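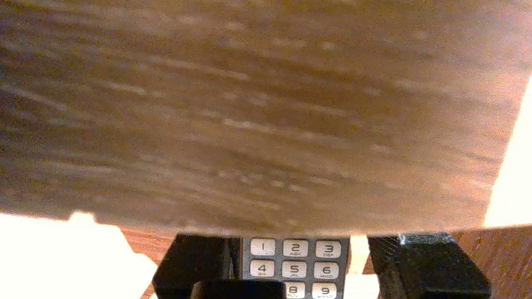
Pale keys on charcoal, with ABC and DEF where they have always been.

THE LETTERS UNDER THE NUMBERS
Nov 24, 2018

The front room at Bonotlow is keeping its keypad. I had expected a fight over this, and had prepared remarks. What I got was Sun-ja Hyun looking up from her lunch and saying "fine," and then a long conversation about the cable.

The remarks went roughly like this. Everyone in Tunmont under a certain age has been raised to believe that the small letters under the digits are decorative, like the buttons on a jacket sleeve. Those of us over that age know they were put there so that a carpet store could make you spell CARPETS with one finger while holding a pen in your teeth. The 1 has no letters at all. It has been carrying on alone up there in the corner for decades and I have never heard a word of complaint out of it.

We did look at replacing the thing. Woo-jin Do sent round a link to a model called the Gavari, which has a glass front and will, if you let it, tell you the weather. I asked whether it had buttons. It has "button areas." I pressed one in the store for a while, and so did the salesman, and we agreed to part as friends.

So the keypad stays on its table, the reddish-brown one, where you can dial with your thumb while looking at something else. I consider this the high point of twentieth-century design. The pale keys show every fingerprint, so please, if you have been eating toast, think of the next person.

That left the other end of the business, down at the wall. We have one plate with a little round port in it and a power outlet right beside it, and between those and the table we have more cable than the distance calls for. It has always been this way. Whoever bought it was either planning to move the table to the yard or had found a very good price per foot.
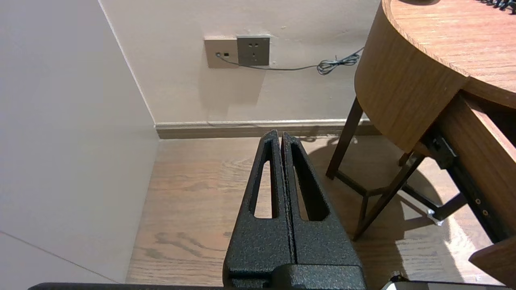 Woo-jin wants to pin the slack along the baseboard with clips, the 2 cent kind that come in a bag of far too many. Sun-ja wants a shorter cable and says a wall should not have to look like it is plugged in. I would like to leave the coil alone, on the grounds that it is not hurting anyone and that every tidy cable I have ever met turned out to be five inches too short the day after somebody tidied it.

We have settled on a tie. One twist tie, off a bread bag, to be applied at the next clean-up in March. If you have a strong feeling about the color, leave a note with Sun-ja, who has promised to read them.

The scuffs on the back wall are a separate item and I will not be drawn on them here.

More from the front room
Who Keeps Moving the Good Chair
Paint Names, Ranked by How Much They Lie
The Drawer of Keys: An Update
A Short History of Our Other Doormat

We use cookies to remember that you have seen this message about cookies. By continuing to read, you accept them. To stop receiving this newsletter, choose Unsubscribe at the foot of any issue.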